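Slide 1 — title, say hi

Hi everyone, I'm Savvas Dimitriou. I build things in the shared workshop in Nindham, mostly at the bench by the compressor (sorry, neighbors). Tonight it's the brick sorter, which we call Inden. Ask who's been to a Nindham open evening before.

Slide 2 — why bricks

My sister gave me a tub of 2,000 of them, all mixed up! Tell the stairs story if they're awake. Bricks are great for this — cheap, tough, and they land in every silly position you can think of.

Slide 3 — the arm

Two fingers, small camera at the wrist. The first fingers were too fat and pushed the neighboring brick away every single time, so I printed thinner ones. Pass the old pair around. Mention that the Jorkholm crew lent me their printer for three nights.

Slide 4 — teaching it

I drove the arm by hand for 282 picks. Boring, do it with a podcast. Lying-on-the-side bricks are the hard ones, and shiny spots on red plastic still fool my color check. Don't get stuck on lighting here, Katsaros has a whole talk on it after the break.

Slide 5 — leave this up for questions

If somebody asks about cost, the parts list is on the workshop shelf. If it's quiet, ask them which brick they'd grab first.

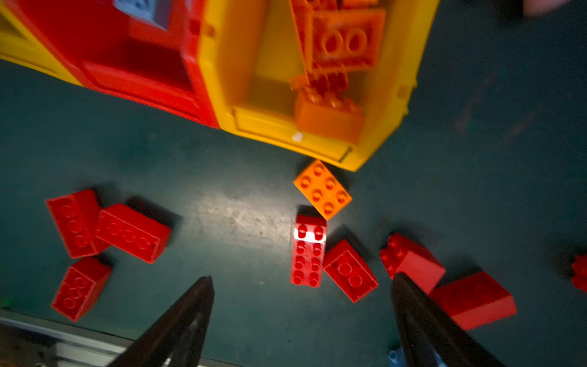
Wrist camera view: orange bricks in the yellow section, red ones still out on the table.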